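Speaker notes — "The Plain White Table"
Tamsin Merrick, 3 April 2024

Slide 1. Hello, thank Binta Dauda for the introduction. Say straight away that I love surfaces and I'm hoping they will too by the coffee break!

Slide 2. Start with the question I get most from home cooks and potters alike — why does white look different in every room? Ask for hands up: who has painted a wall white and then hated it by teatime? Wait for the laughs, let one or two people tell theirs.

Slide 3. White takes its colour from whatever is near it. A red curtain, a lawn outside the window, your own jumper. Hold up the card and walk it slowly past the green folder. Do it twice, the back row always misses the first go.

Slide 4. Matte against gloss. Gloss gives you the lamp back in one hard spot, matte spreads it out, and you get those lovely slow greys. Leave this one up for a bit.

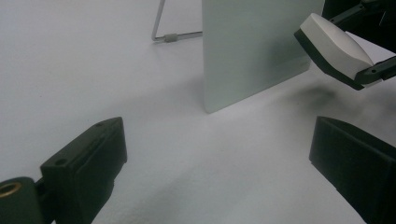

Matte white tabletop, faint speckle, greys deepening to the right.

Slide 5. The Tomoana paint cards. We had 336 of them and 17 were called white something. Read out my favourite 3 names (list in folder). Pass the cards round and get them back this time!

Slide 6. Armelle Guérin's kitchen in August, morning and evening. Same wall, same paint. Pause here — people gasp, it's wonderful.

Slide 7. Try it at home: 4 sheets of paper, one in each corner of a room, look at them at lunch and again at dusk. Then questions. Keith has the roving mic.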